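Call for readers: bedtime stories over the air for children spending December in the hospital

This site uses cookies to remember your settings. Accept | Manage choices

The Follgate Radio Club is looking for friendly voices to read stories to the children at Hutapea Children's Hospital this December. We'll be on the air for 7 evenings, and the kids will listen on little receivers beside their beds — and if they feel up to it, they can press the button and talk back to you!

You don't need a license or any radio know-how at all. A licensed club member will sit with you the whole time, work the controls and tell you when to start. What we would love is someone who enjoys reading out loud, doesn't mind being interrupted by a question about dragons, and can give us two evenings plus one practice night.

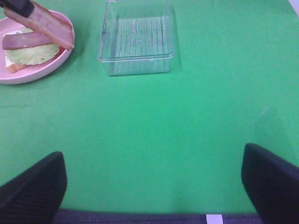 Readers should be 16 or older, and we'd be so pleased to hear from people who can read in Spanish as well as English. The position is unpaid, but we cover bus fare and parking, and there is supper in the clubhouse before each broadcast.

Last winter we read 296 stories, some of them more than once by popular demand, and the requests have already begun to come in for this year.

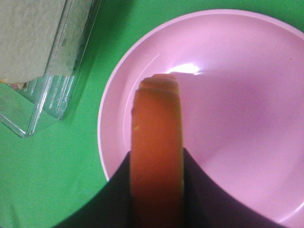

To put your name down, write to the Follgate Radio Club, Story Desk, and tell us a little about yourself and a book you loved as a child. Letters should reach us by 31/10/2020, please — we answer every one.

Related
Trekbridge hams keep hikers in touch
Nundance library seeks homework helpers
Toy drive brings in 1,153 gifts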